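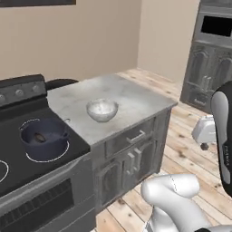

I've been cooking on electric rings for 17 years and most of what I was told about boiling potatoes was wrong, or at least wrong for the potatoes I buy. A few posts on it, as people keep asking. I'll start with the pan. Most of us reach for a big one out of habit. One small brown oval thing, a potato by the look of it, in a dark blue pot, on the front right ring, looks silly but the pot matters less than how well it sits on the ring. If the base fits the ring you're fine. If it hangs over, the edges lag behind and you end up poking at things for ages.

Start them in cold water. I know some of you don't. With new potatoes it makes little difference and I've stopped arguing about it. With big floury ones, going in hot gives you a mushy outside and a hard middle.

Salt goes in at the start. My gran salted at the end and hers tasted of nothing, God rest her.

Size. Cut them to match or leave them whole. If one is twice the size of the rest, cut that one and leave the others alone. I don't peel before boiling unless they're for mash, and even then the skins come off more easily afterwards if you can stand the heat. Hold it in a tea towel.

Catríona Ó Néill replied last time to say she turns the ring off early and lets the heat left in it finish the job. I tried it in January and it works, on electric at least. I turn mine off 4 minutes before I think they're done and put the lid on. No use on gas, obviously.

How to tell when they're done: a thin knife, not a fork. Lift the potato on the knife. If it slides off by itself, drain them. A fork breaks them up and then they take on water.

Draining. Tip them into a colander, then back into the hot pan with the lid off for three minutes. Leave them alone. The steam needs to go somewhere and you want that to be out of the window. I skipped this for years and wondered why my mash was wet.

Otis Halvorsen asks which variety. I buy whatever the stall in Tremham has. The bags there are marked "white" or "red" and that's all the information you get. Reds hold together for salad. Whites are hit and miss - some weeks they're floury, some weeks they're like soap. If the first one falls apart in the pan, it's mash that night.

Storage, for those who asked. Paper bag, dark cupboard, away from the onions. I had mine next to the boiler for one winter and they all sprouted. A short sprout can be knocked off. If the potato has gone green or soft, bin it.

Leftovers. Cool them quickly, lid off, then into the fridge. Cold boiled potatoes fried in slices are better than fresh ones, and I'd make too many on purpose for that alone. Medium heat, plenty of fat, and don't turn them until the edges have gone brown.

Stella Lukumay wants to know about the microwave. It's fine for one potato if you're eating alone and in a hurry. Prick it first. I cleaned the inside of mine once after not doing that and it took most of an evening.

Correction to the steaming post: I said lid off, and Gonzalo Bermúdez says his family puts a folded cloth over the pan instead. I did it tonight. Drier than mine, and they stayed hotter. Make sure the ring is off before you put a cloth anywhere near it.

Carrots next week, if I get round to it.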